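Skulia short course – robot cells, unit 6
Notes for part 2: The dropped part and the false "done"
27 July 2022

Read before the practical. Bring the fault sheet, the Latuteck one not the old one.

The fault first. Cell is told to put an item in a drawer. Fingers close, arm moves, fingers open, log says success. Item is not in the drawer. Log from the Ala trial has 2,425 cycles, all marked done, and more than 300 of them were not. No alarm. The stop never tripped, so no one looked.

Why no alarm? The controller only checked that the fingers had been told to close. Told to close is not the same as holding. Write that down, it comes up again. 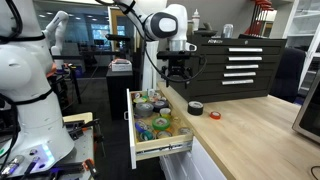
Fig. 1 – Arm over the counter, drawer open, tape rolls in and out of it.

Things to check, in this order:
– finger gap after closing. Fully shut = nothing held
– gap again at the end of the lift, not just the start
– gap again just before release
– drawer position. Half shut drawer gives same symptom, diffrent cause

Jurić sheet calls these "three looks and a shove". Fine, use that if it helps.

Slip during the lift is the hard one. First check passes, so the program carries on as if all is well, and the item goes wherever it goes. Round things are worst because they roll once dropped.
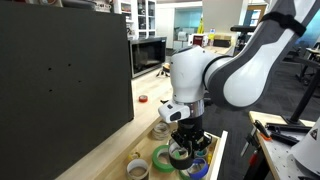

Grip point matters more than grip force. People turn the force up first and it hides the fault for a week. Look at where the fingers meet the item. With the black roll held between the fingers over the drawer, ask what a small slip would do: it comes down on the blue one underneath, and a camera check that only asks "is there tape in the drawer" says yes either way. There were other rolls in there already. So the check has to be for that roll, by colour or by count before and after.

Safety. Do NOT reach into the drawer to straighten a dropped item while the arm is live, even if it looks stopped. Waiting and stopped look identical. Press stop, check the lamp, then hands in.

For October: one page, the fault you would add to the list and how the log shoud show it.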